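Packing Up the Laptop Without Losing Your Mind (or Your Mouse!)

I work at two pushed-together tables, and for years I packed up by shoving everything into one bag and hoping. Then one day in March I got all the way to a meeting in Plircombe with a charger, two pens and no mouse. So now I have a routine, and I love it!

First thing, close the laptop and leave it flat. Next, put the bag down right beside it, before you pick anything up (I used to go hunting for the bag with the laptop tucked under my arm, and my friend Kiros Abera still brings up the time I dropped it). Open the zipper all the way, too. Half-open zippers scratch lids.

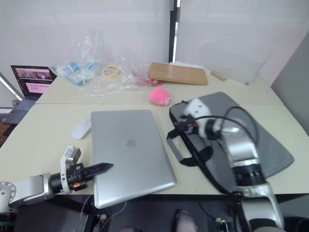 Laptop closed, mouse next to it, bag on the right.

Now the mouse. Switch it off underneath or the battery will be flat by the weekend, and please don't slide it in against the lid! Mine goes in an old sock. It's ugly but it works, and I've had the same sock for 4 years.

The little stuff is my weak spot. Small packets, tape, all those bits that pile up at the back of the table... I keep them in a clear plastic bag so I can see what I've got without tipping it out. Crumpled is fine, just swap it when it tears. And fold over the end of your tape before you put it away, you'll thank me next time you need a piece in a hurry.

Last, run your hand under the bag's handle before lifting. Mine once caught a full mug of tea. I'm still finding the stains!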